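The Ferry Office

Maritza Guzmán had the key to the ferry office because her uncle had run the boat, and when he died in June the company forgot to ask for it back. She went in on the first dry morning to clear out his things.

It was one room over the slipway. There was a stool, a heater, a tide chart from the wrong year and a shelf of logbooks with green spines. Her uncle had written down every crossing. Date, wind, passengers, remarks. Most of the remarks were one word. Calm. Fog. Goat.

She sat on the stool and read until her back hurt. Then she heard boots on the stairs and Rhys Rutherford put his head in.

"Thought it was kids," he said.

"No."

"They're selling the boat. Did you hear?"

She had heard. A man from up the coast had offered for it and the company had said yes by return. The bridge at Grudovora had been open two years and there were mornings when the boat went over with only the mail.

Rhys looked at the logbooks. He had crewed for her uncle for eleven summers and he was probably in there somewhere, though her uncle never used names. He used "the boy," even after the boy had a mortgage.

"What are you going to do with those?"

"I don't know. Take them home."

"You've got room?"

"No," she said.

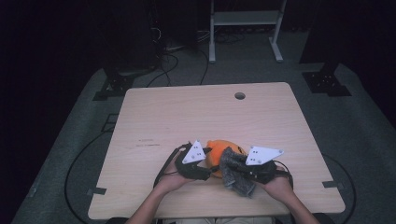 He helped her carry them down to the car. It took four trips, and on the last one he stopped on the landing with the box against his chest and said there was one crossing he would like to find, if she didn't mind. It would be in the winter. He couldn't remember the year.

They looked through the box on the hood of the car. The wind kept turning the pages back. Veerle Postma came by with her dog and asked what they were after, and when Rhys told her she went quiet and held down the corners for them.

It was in the sixth book. Wind northeast, strong. Passengers, 3. Under remarks her uncle had written more than she had seen him write anywhere else, five lines in small capitals. He had turned back halfway. A woman on board was having her baby and the far side had no doctor. He had sent the boy below to sit with her. The boy did well, he wrote. Then the time they tied up.

Rhys read it and handed the book to Veerle, who read it and gave it back.

"He never said," Rhys said.

"Said what?"

"That I did well. He told me I'd left the hatch open."

Maritza looked at the page again. At the bottom, after the time, was one more word. Hatch.

She told him to keep the book. He said he couldn't, it would break the set, and she said the set was going under a bed. He put it inside his coat and zipped the coat up over it.

Veerle's dog had got down onto the slipway and was barking at the boat - the ropes were creaking, and it didn't like that. Veerle went down after it. Maritza locked the office, tried the handle, and put the key back in her pocket.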